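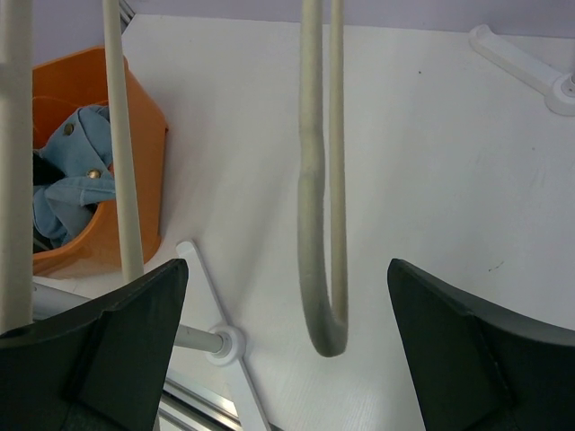

Slide 1. Denim in the orange bucket, ready for the rack talk.

Drying denim indoors: speaker notes
Dukemora Home Skills evening, March 9, 2022

Wait for people to sit down. Handouts are on the side table, the care label sheet is on the back of the schedule. Say that questions are fine at any time.

Opening. The talk covers air drying heavy cotton in a small apartment with no balcony. Denim is the main subject. Most of it applies to canvas and thick sweatshirts too. I am leaving wool out. Wool was the October talk and the notes for that one are still available.

Where the numbers come from. We kept a log at the Kiltia building for two winters. People wrote down each load and how they dried it. We ended up with 1,603 loads, and 1,033 of those went on a rack. The rest went in the dryer or were not filled in properly. Say clearly that this is a sign-up sheet on a wall and should be treated that way.

Getting clothes to the rack. A bucket works better than a basket for one or two heavy things. It doesn't drip on the hall floor and it fits beside the rack. Don't leave a damp shirt sitting in it overnight. It will smell and it will have to be washed again.

Before hanging, take the piece out and shake it hard, twice. Pull the seams straight with your hands, mainly the side seams and the front edge where the buttons are. Turn the collar up. Open the cuffs. Denim dries in whatever shape you leave it, and a twisted front edge is difficult to iron flat later.

(Do the shake with the demo shirt. Stand away from the front row.)

Buttons. Leave them undone on the rack. Fastened buttons hold two layers together and the strip behind them is the last part to dry. Metal buttons can leave a mark if they sit against a pale shirt, so face them away from other clothes.

Next slide. Talk about the bars.

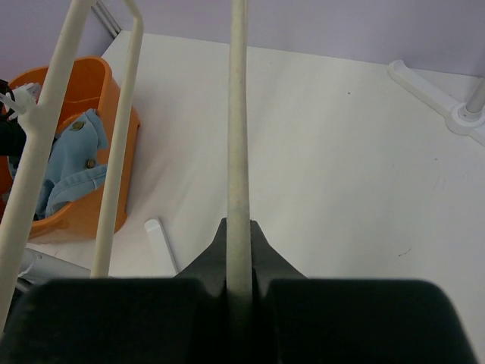

Someone at the last session asked whether it made any sense to wipe the rack every time, when the clothes going on it have just been washed. Answer: every time is more than you need. Bars pick up dust and gray smudges while the rack stands around between loads, and damp cotton takes that off. I wipe mine with a wet cloth once a week and again if it has been folded away behind a door. Use plain water. If the coating is chipped, cover the spot or stop using that bar, as bare metal can rust onto fabric.

Check the joints while you wipe. Plastic clips and connectors come loose before anything else on a rack does. A jacket straight out of the wash is heavy, and a loose connector lets the whole side lean. The Flilia racks we bought for the building have lasted, but we have replaced clips on most of them.

Placement. Keep the rack a hand's width from the wall. More is better if you have it. Painted walls hold moisture behind a rack and you won't notice until you move it. Open a window a little or run a fan on low. The fan should blow across the rack and past it. A smooth floor is easier than carpet, since drips can be wiped up.

How to hang a denim shirt. Lay it across two bars with a gap between them, so air gets up the middle. One bar alone gives you a hard crease and a damp line under it. Let the sleeves hang free. Halfway through, turn it over and move it along a bit.

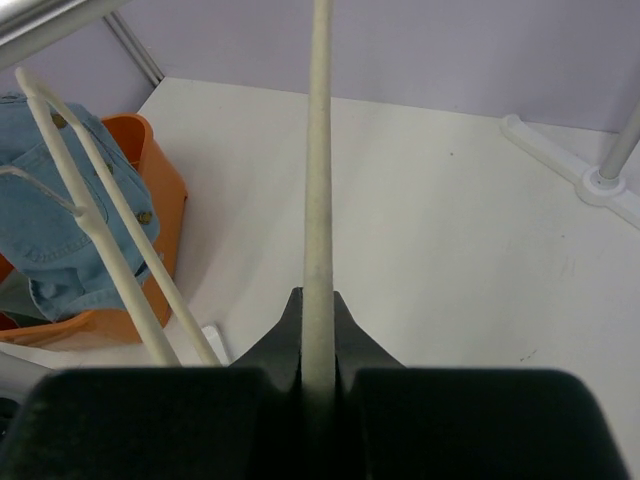

But a hanger does the same job and takes less space, according to one of the replies on the feedback sheet. It does for a light shirt. With denim the weight pulls on the shoulders and you get points there. If you only have hangers, use a wide one and start on the rack for the first 6 hours.

Drying time. The longest entry in the log was a lined jacket. I don't give an average, rooms are too different. Feel the collar, the cuffs and the pocket corners. If those are dry the rest is dry.

Stiffness. Everyone brings this up. Shake it again once it is dry, or rub the cloth between your hands. Softener is optional and I don't use it.

Sign-up for borrowing a rack is at the desk. We have 11 to lend. They go back to the Wanyama Street closet, folded, with the clips on.

Questions. Leave the last slide up.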